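Getting my mother's birth record for the citizenship file

December 10, 2020

I have had a few emails asking how the paperwork for my citizenship by descent application is going, so I am putting the whole thing in one place. This is long. If you only want the part about the birth record, skip down to where I mention the parish register.

Some background first. My mother was born in Skarnau and left when she was four. She never gave up her citizenship there, she just never did anything with it. Her passport lapsed when she was a child and she became a citizen here before I was born. For a long time I assumed that ended the matter. A lawyer I spoke to in June, Yuk-lan Yuen, told me it depended on the date she was naturalized and on whether she had been a minor at the time. She had been. Under the rules that applied to her, a child who was naturalized along with a parent kept the first citizenship unless someone filed a declaration giving it up. So the question for my file was whether anyone had filed one.

I want to be clear that this is my case and my dates. The rule is different for people whose parent was naturalized as an adult, and I would not copy what I did without having someone look at your own papers.

The list of documents I was given went like this. My birth certificate, long form. My mother's birth certificate. Her parents' marriage record. Her naturalization certificate, or my grandfather's with her name on it. Proof that no declaration was filed. My own police certificate. Everything not in the local language needs a sworn translation, and everything from here needs an apostille.

My own birth certificate was easy. I already had a short one, and it was no good because it doesn't name the parents. I ordered the long form by mail and it came in under three weeks. I made the mistake of taking out the staple to scan it. The state office would not put an apostille on a certificate that had been taken apart, so I ordered it again and left it alone the second time.

The naturalization certificate took longer. My mother thought it was in a box at my uncle's house in Macedo. It was, along with every utility bill he has ever paid. It is my grandfather's certificate, number and seal intact, with my mother listed on the back by first name and age. The age is wrong by a year. I asked Yuen if that would be a problem and she said to leave it and attach a one-page statement with the birth record next to it. She has seen worse.

You are not supposed to photocopy one of those casually, by the way. I ended up requesting a certified copy from the government file, and that meant a form, a fee and a wait of a little over two months. I paid by check. The check was cashed long before anything showed up in my mailbox, and I took that as a good sign.

Now the birth record. The civil registry in Skarnau has no entry for my mother. I wrote to them twice and got the same polite letter back twice. The building was moved in the year she was born and some of the books went to the regional archive in Grorville, and nobody at the registry could tell me which ones. The archive charges by the hour for searches. I put in a request and waited.

Meanwhile a man named Kamil Lukáč answered a question I had posted on a genealogy board. He had been through the same thing with his grandmother. He told me the parish kept its own baptism register for those years and that a certified extract from it could be used to ask the registry to make a late entry. I had been thinking of the baptism record as something for the family tree. I didn't know it could be used as evidence.

The parish answered by email in two days, the fastest reply I have had from anyone in this entire process. My mother is entry 913 in the book. They had her name, the names of both parents, the street, and the godparents. Her last name is spelled with one letter different from the way we spell it now. The extract cost next to nothing and I sent a donation with it.

With the extract in hand I wrote to the registry again, this time through a translator, and asked for the late entry. They wanted the extract itself, the parents' marriage record, a copy of my mother's current ID, and a signed power of attorney from her so that I could act on her behalf. The power of attorney had to be notarized, then apostilled, then translated. I did those in the wrong order the first time. If you translate it before the apostille is attached, the translation doesn't cover the apostille and they will send it back. Get the apostille first.

The bill so far, for those who asked. I have spent 2,093 dollars, and that includes two consultations with the lawyer. The biggest single item after that was the translations at 390. I used a service called Laltarance for those. They were fine. They charge per page, and a page with only a stamp on it counts as a page, so check how many of those you have before you agree to a quote. I haven't added in my time or the gas to Macedo and back.
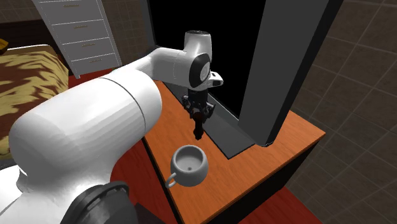

The late entry was approved last month. I got a letter saying so, and the certificate itself came 18 days after the letter. It has the old spelling of the last name on it. I now need something that connects the old spelling to the new one. My mother doesn't remember any formal change, and I suspect a clerk wrote it down the way it sounded when the family arrived. Yuen says a sworn statement from my mother plus her school records with both spellings should be enough. My mother has one report card with the old spelling and is looking for more.

That leaves the proof that no declaration was filed. The consulate told me they don't issue a letter like that. The ministry told me the consulate issues it. I have forwarded each of their emails to the other and am waiting. Kamil Lukáč got his from the regional office in Grorville, so if I hear nothing by the end of the month I will write there directly and ask for a search of the declarations book for the years between my mother leaving and turning twenty-one.

The police certificate I am holding off on. It is only good for six months from the date on it and I don't want to pay for it twice. The same goes for the photos. Everything else I have so far has no expiration date, although I was told the consulate prefers civil records issued within the past year. My long form certificate should be fine on that count if I can get an appointment by spring.

Appointments are the other issue. The consulate cut its hours this year and the online calendar shows nothing open. I check it in the morning before work. A couple of people on the board said cancelled slots get put back at midnight local time over there, so I have tried that too, without any luck yet.

A few people asked if my kids would be covered. They can be, but they file after me, on the basis of my certificate. Each of them needs a long form birth certificate with an apostille and I have ordered those already. My wife would have to apply as a spouse, with a language test, and she hasn't decided if she wants to.

I'll post again when I hear from the ministry or the consulate. If you have gotten the no-declaration letter from either of them in the past year, please leave a comment with which office sent it and what you asked for.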